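Colour-tagged keys introduced at Prastport community rooms

Last updated: January, 4.30pm

Groups that hire rooms at the Prastport community building will collect their keys under a new colour-coded arrangement from the end of this month. The change covers all 20 lettable rooms, together with the storage cupboards on the lower corridor, and replaces the numbered paper labels in use since the building opened to hirers.

The arrangement has been drawn up by Semaan, which manages the building on behalf of the Destutberg district office. It follows a review of room bookings carried out last autumn, which found that 252 bookings over the year had started late. In 80 of those cases the delay was put down to a key that had been returned to the wrong place, taken in error or handed back without its label.

Under the previous system, keys were kept in a shallow drawer at the reception desk and signed out in a bound book. Hirers told the review that the paper labels were hard to read once worn, and that keys for neighbouring rooms were easily confused. Several evening groups also reported waiting while reception staff tried one key after another in the door of the Oltari Hall.
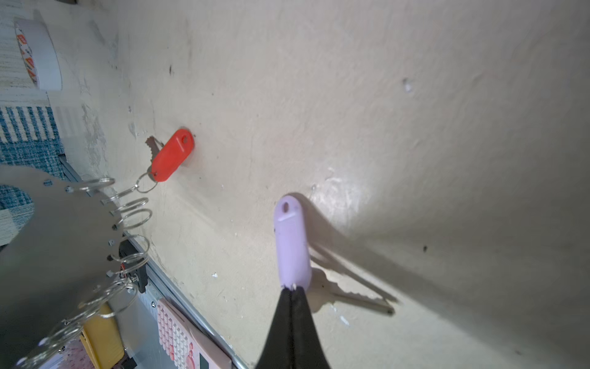

Storage of the keys has been moved from the drawer to the wall behind the reception desk, where staff can reach them without leaving the counter. Each floor of the building has been given its own colour, and the room name is recorded against that colour in the signing-out book. The new tags are plastic, among them a bright red one for the ground floor and a lavender one for the first floor, and the keys are kept with them at all times. Metal split rings are used throughout, as the string ties on the old labels tended to fray. Hirers are asked not to remove a key from its tag or to add keys of their own.

The signing-out procedure is otherwise little changed. A named member of each group must sign for the key on arrival and sign again when it is returned. Keys will be issued up to 20 minutes before the start of a booking — earlier access may be arranged for groups that need to set out chairs or equipment, provided that a request is made when the booking is placed.

Keys must be handed to a member of staff and should not be left on the counter. Where a booking ends after reception has closed, the key should be placed in the locked return box beside the main entrance. The box will be emptied each morning before the first booking.

A charge of £5 will apply to any key or tag that is lost. Semaan has confirmed that the charge covers the cost of a replacement and will not be made where a tag has simply broken through ordinary use. Damaged tags should be reported at reception so that a new one can be fitted.

Regular hirers who hold a long-term key to a storage cupboard are asked to bring it to reception before the end of the month. It will be fitted with a tag in the correct colour and returned on the same visit. Cupboard keys that have not been presented by that time will be treated as missing, and the lock may be changed.

The arrangement applies to the Prastport building only. Rooms at other sites in the Destutberg district will continue to use their present systems, although the district office has said that it will look at the number of late starts again in the summer before deciding whether to extend the scheme.

Copies of the revised hire conditions, including a list of rooms and their colours, are available from the reception desk during opening hours.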